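Section 5: Getting your Luria heater talking to the thermostat

Right, you've got the heater on the wall and the power sorted, so now comes the bit I quite enjoy. I've fitted a fair few of these in holiday lets and spare rooms round Brallesley, and the pairing goes fine so long as you take it in order. Have a cup of tea first if you've just finished the drilling!

What you need

The thermostat, its two batteries, the little plastic stand (or the wall plate, if you're using that) and the card with your pairing number on it. The card is tucked inside the back page of this guide. Please don't throw it away, I get more emails about lost cards than anything else.

Pairing

1. Switch the heater on at the wall and wait for the green light on the right-hand end. It blinks for a bit and then stays on.

2. Slide the back off the thermostat and put the batteries in. The flat ends go against the springs.

3. Hold the round button down for 5 seconds until the screen says PAIR.

4. Press the power button on the heater twice, quickly. You should hear a beep from both of them.

5. Type in the number from your card with the plus and minus buttons. Press the round button after each digit, and once more at the end.

Note: if the screen shows 304, the thermostat can't find the heater. Bring it into the same room and go back to step 3. If it shows 146, the two have found each other but the number was wrong, so only step 5 needs doing again.

Where to put the thermostat

This matters more than people think. It reads the air right next to it, so a thermostat on a sunny windowsill will decide the whole room is lovely and warm and leave you shivering. Chest height on an inside wall is what I go for, well away from the door.

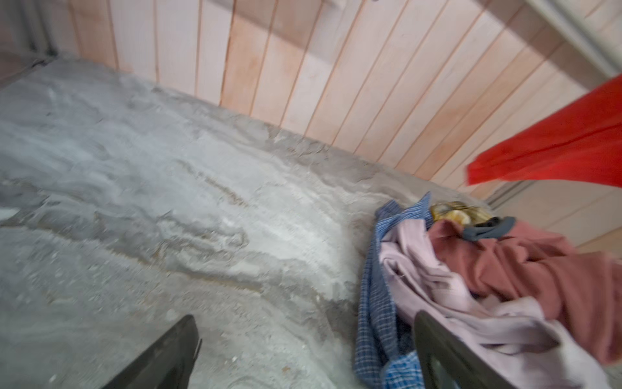
Bedrooms are a bit different, as you'll want the temperature right where you're sleeping and not over by the door. I set mine a couple of degrees lower at night and let it come back up before the alarm goes. Wayne Pelletier, who tested the early ones for us, swears by leaving his at one setting all night, and his bills weren't much different from mine, so do whatever suits you.

Caution: never cover the heater or dry clothes on it. Keep bedding, curtains and furniture well clear of the front and the top. If it gets too hot it will cut out and the light will go red. Turn it off at the wall, move whatever was in the way and let it cool right down before you switch it back on.

Setting the night timer

1. Press the moon button. The hour starts flashing.

2. Use plus and minus to pick when you want the lower temperature to begin, then press the round button.

3. Do the same for the morning.

4. Press the moon button again to save. If you wander off before this step it forgets the lot (ask me how I know).

Note: thermostats sent out before 2nd May don't change the clock for summer time by themselves. Hold the moon and plus buttons together to jump forward an hour.

The weekly programme is in Section 6.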